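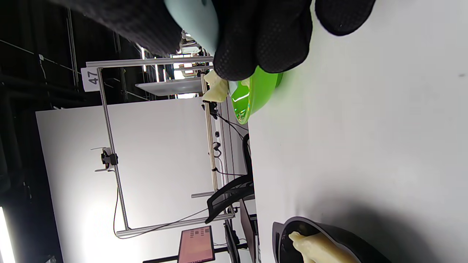 4. Setting the Table

Your Clundus play kitchen set is now out of its box, and the box is already more popular than the contents. Carry on anyway.

4.1 Pick a flat, light-colored tabletop. The pieces are small, and a dark rug eats them.

4.2 Put the bowl down first, open side up. It will be turned over by step 4.4. Turn it back.

4.3 Set the pan within a child's reach of the bowl. Leave a hand's width between them for traffic.

4.4 Sort the food. Anything that looks like bread may go in the pan or beside the bowl. We have no firm position on bread.

4.5 Move one piece at a time from bowl to pan and back again. This is the whole game. Most players find it holds up for 36 rounds, and most adults for 9.

Note: The food is pretend. The pan is not for use on a stove, in an oven, or on a younger brother.

Caution: Do not stack pieces above the rim of the bowl. They will roll, and they prefer the gap behind the refrigerator.

4.6 To clean, wipe each piece with a damp cloth and mild soap. Let everything dry before it goes back in the box, assuming nobody is living in it.

For missing pieces, see Section 7. Check the couch before you write to us.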